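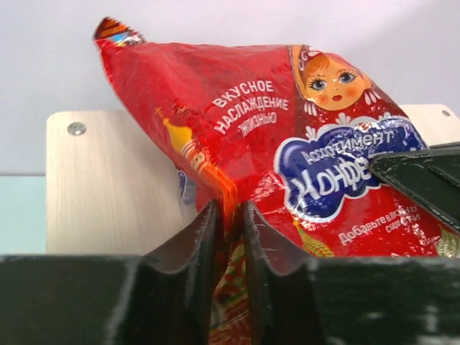 Maj-Britt Åberg wrote to me after the last version of this talk and said I had been too hard on literal translation. In her view a shopper who picks up a foreign snack wants to know what the words say, and a clever new slogan gets in the way of that. I've changed the first half of the talk on account of her note.

Small Words on Small Packages
Notes for the February talk, Cuduvora reading room

Opening
Say good evening, thank the room. Keep it short.
Tonight is about translating very short text: slogans, flavor names, the line under the product name. Leave out ingredients and allergens. Those have legal rules, and I'm not the person to explain them.
I worked on labels at Vasseur for 5 years. The longest job was a catalog of 229 items, most of them cookies and hard candy. The slogans took more time than all the rest.

Why slogans are slow
A slogan has no sentence around it to help. "Rich" could mean creamy, filling or expensive. In a paragraph you'd know which.
Grammar gets in the way too. Russian has no articles and can say in three words what English needs five for. Take ВКУСНОЕ НАСЛАЖДЕНИЕ ЖИЗНЬЮ. Word for word it's "tasty enjoyment of life." An English speaker understands it and would still never say it.
Read both aloud, slowly. Ask the room for their own versions. Give this a few minutes and write them on the board.
If the room is quiet, start them off with "Taste the good life," then ask what got lost. (The enjoyment, mostly. "Good life" also sounds like money.)

Maj-Britt's point
Her case is the import shelf. The package stays in the original language and a small sticker goes on the back. The sticker is there to inform, so the plain version is fine, even when it's clumsy.
I agree with her about stickers. I don't agree about a reprinted front, where the slogan has to do its own selling.
Mention the Wammont job here. The client asked for a sticker translation and then printed it on the front in big letters. It said "Softness for the mouth." We got 48 emails.
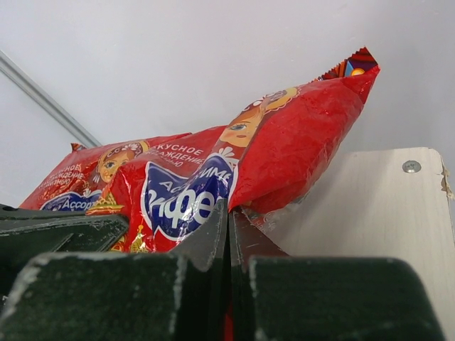
Space
English often runs longer than the line it's replacing, and German longer still. Ask for the width of the text area before starting. I've been given a word count, a font size and once a fax of the artwork – the width is the one I need.
Check where the folds and seals go. A word that looks fine on a flat proof can end up in a crease once the bag is filled.
Capitals take more room. Accents on capitals need headroom, and some designers forget them.

Names
Don't translate a brand name unless the client asks in writing. Do say it aloud in the new language. Kandum was easy. Another name we tested sounded like a cough syrup, and the client kept it anyway.

What to send the client
Send 3 versions: the literal one, the natural one, and the one you would print. Put a back-translation beside each so the client can see what changed.
Add a sentence on tone. Two is too many, they stop reading.

Questions
Someone will ask about machine translation. Say I use it for the literal version and check it against a dictionary.
Someone will ask about rates. Say I charge slogans by the hour, never by the word.
Handouts are on the table by the door. Collect the markers before leaving.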